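Indenell home demonstrations

The Indenell home demonstrations were a short series of public sessions held in November 2021, in which people used hand-held grippers to sort and pack small household goods. They were organised by Zumumen, a training-data firm, and held in furnished bedrooms and kitchens so that visitors could see the work in an ordinary home. The sessions drew modest interest and a fair amount of doubt, most of it to do with how much of what was on show could be called robotics at all.

2 comments

Background

Hand-held grippers copy the fingers of a robot arm but are carried by a person. The operator picks things up with the tool, a camera records the movement, and the recordings are later used to teach a machine. The method is cheaper than driving a real arm from a distance. It also means that a visitor expecting a robot will find a person holding a pair of handles. Zumumen advertised the sessions as a look at "home robots at work", wording that several guests objected to on the day.

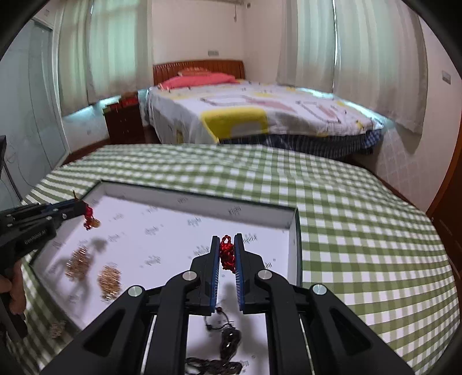
The jewellery session

The best known of the sessions took place on 10 November 2021 and dealt with jewellery. Beaded bracelets and other small ornaments were handled over a gingham tablecloth, with a shallow white-lined box as the container. Organisers described beads as a hard test. A strand has no fixed shape, it hangs differently each time it is lifted, and a pad can hide the very piece it is meant to grip.

That much is fair. The claim that followed – that a machine trained this way would soon be tidying dressers on its own – was given without any supporting results. No trained arm was shown, and no success rate was offered for one. The grippers were guided by human hands, with human eyes deciding which piece to take and where to take hold of it.

Visitors were let in by groups of five and allowed seven minutes at the table. Two groups asked to try the tools themselves and were turned down on the grounds that untrained movements would spoil the recordings. 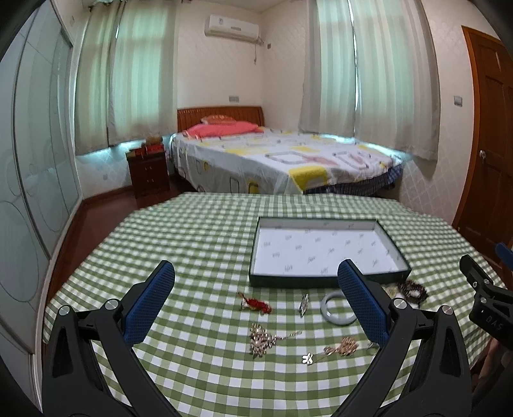 Zumumen's handout said that the pieces had been chosen for variety, and the firm pointed to the mix of hard and soft items as proof of range. A smooth bangle and a beaded chain do ask for different grips. Whether one tabletop in one bedroom says much about other people's homes is another matter, and the handout did not take it up. Lighting, table height and cloth were all left as they were for the whole session.

Reception

I-hsuan Lau, who attended as a guest and later wrote up the visit for the Schouten newsletter, called the handling "patient and quite skilled" but wrote that the skill belonged to the people. Lau also questioned the pace, noting that anyone could have put the same things away by hand while the introduction was still going.

A reply from Zumumen argued that speed was never the point, and that slow, clean recordings were worth more than fast ones. The firm did not answer Lau's second question, which was how many recordings would be needed before an arm could manage a bracelet alone.

Later sessions

A kitchen session was held later the same month at Tiso, with cups and cutlery in place of jewellery. The advertising was changed to read "how home robots are taught", a plainer account of what visitors were going to see. No further dates have been listed.

Shared 7 times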